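Virnimwood gripper build: questions we keep getting

Is it cheaper than buying one?
Doubtful. Parts came to 161 euros, and that leaves out the evenings. Anyone quoting you less has forgotten the screws.

Do I need the 608 bearings?
The Nolladis drawings say so. Hauke Ruppert swears by them, I have yet to see the difference. Fit 2 per joint and don't pay extra for the fancy ones.

Will it hold anything?
Shapes vary, so be wary of claims. Try something thick and something thin before you believe a word of it - ours included.

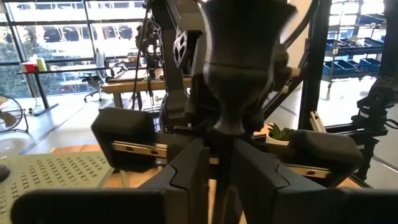
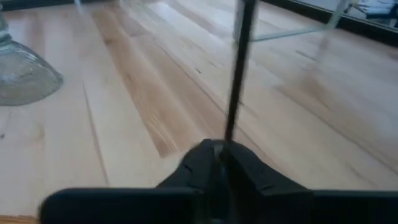 First: dark grey vase between the fingers. Second: thin black rod.

Does that prove it's reliable?
No. A grip at one moment says little about the next 50. Ida Reuter keeps the log and I'd trust that over any photo.

Can it run on its own?
People ask, usually after watching a video. I wouldn't leave the room.

Where are the print files?
On the shared drive under Zadow. Ignore the folder marked final, it's older than the other one.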